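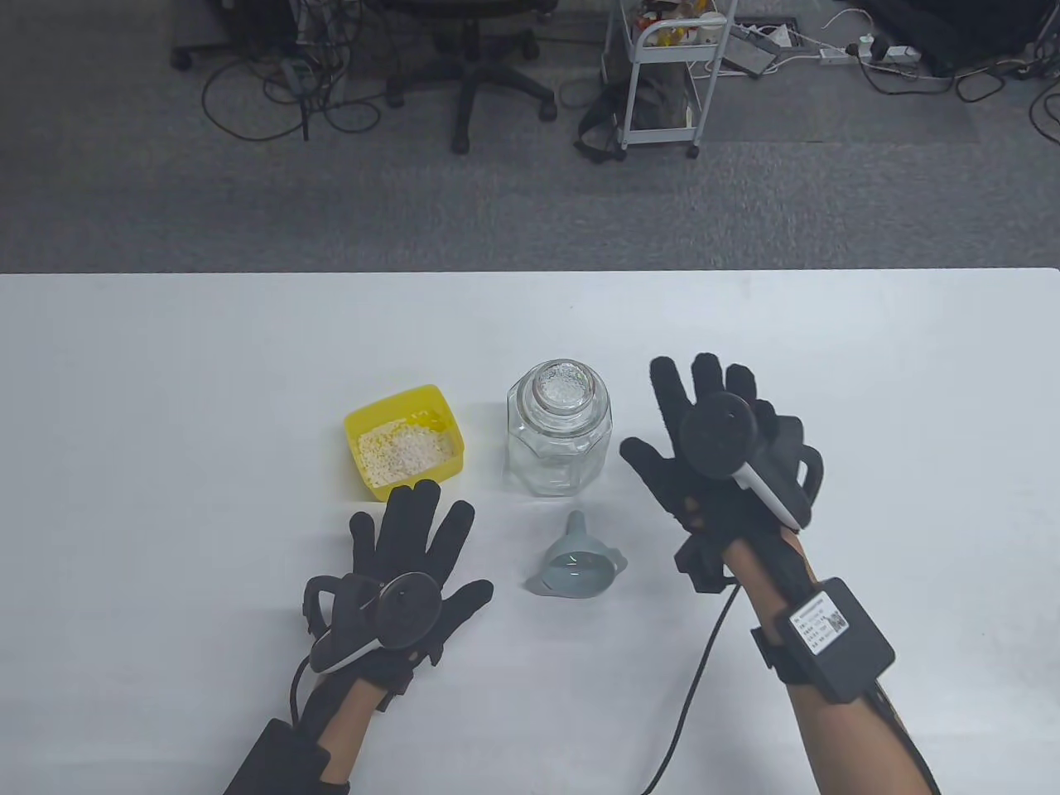
Tracked gloves over the pouring bench: tub, funnel and glass jar.

Software notes: glove tracking and the new planner

The manipulation software group at Zekum moved to version 2 of its hand retargeting code in May, and the pouring task is the first one to run on it from start to finish. Firouzeh Tabrizi wrote most of the new code. Fereshteh Parsa handled the merge with the planner branch.

The old version treated the glove data and the tracker data as one stream. Each finger reading was stamped when it reached the computer, and the wrist pose from the tracker on the back of the hand was stamped the same way. The two come in by different routes, and the gap between them was as much as 15 milliseconds. For picking up a block that made little difference. For holding a funnel over the neck of a jar it did, because the fingers closed a little before the wrist got to where it was going, and the replayed motion put the spout off to one side.

Version 2 keeps the streams apart until both have been placed on a shared clock. It then resamples them together and passes a single hand state to the planner. Recordings made under the old version can be converted with the script in the tools folder. Manouchehr Babaei has converted the first 400 and is working through the rest. Please don't convert your own copies — the script writes in place and the originals are needed for comparison.

The planner has changed too. It used to follow the recorded path of the hand closely and only depart from it to avoid a collision. It now reads a recording as a set of contacts and goals: grasp the funnel by the rim, bring the spout to the opening, tip the tub. Between those points it is free to choose its own path. Farhad Zamani reports that planning time is up slightly and that failed plans on the pouring task are down. He would like more runs before giving numbers.

Perception is still the weak part. Clear glass gives poor depth, and the jar's flat faces pick up reflections from the white table. The current build finds the rim in the color image and fits the rest of the jar from a stored model. It works when the jar is upright and fails when the jar is lying down. Issue 1605 covers this, and anyone with clear-object recordings from the Undaldale lab is asked to link them there.

Two smaller changes. The calibration step now asks for a flat hand with the fingers spread before each session, and it will refuse to start if a tracker drops out during the hold. The log viewer, Vorlow, can show both hands on one timeline; press H to switch between them.

Questions about the converter go to Manouchehr, and everything else to Firouzeh.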